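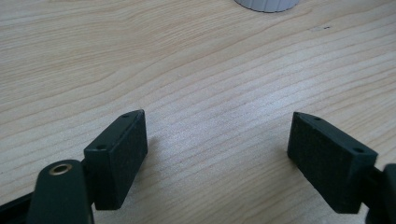

The Grendbridge woodworkers list asked for finish reports, so this is mine on the Nerora hardwax oil. I put on 2 thin coats, 14 hours apart, and buffed between them. What I wanted was a faint sheen on pale wood, with the tan streaks in the grain still showing, like the tabletop at the top of this message. Mine came out close to that but a little yellower.

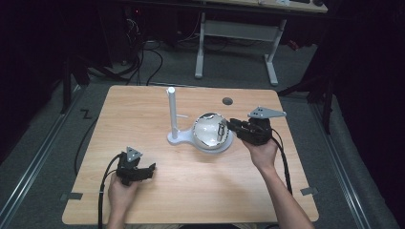 Re: Finishes and oils

On December 2022, Wieczorek Joinery wrote:
> Has anyone used Nerora on a kitchen table?
> We quoted Famia varnish for a job and the
> customer wants something less glossy.

It should do fine in a kitchen. One can covered 42 square feet. Wipe off the extra before it gets tacky.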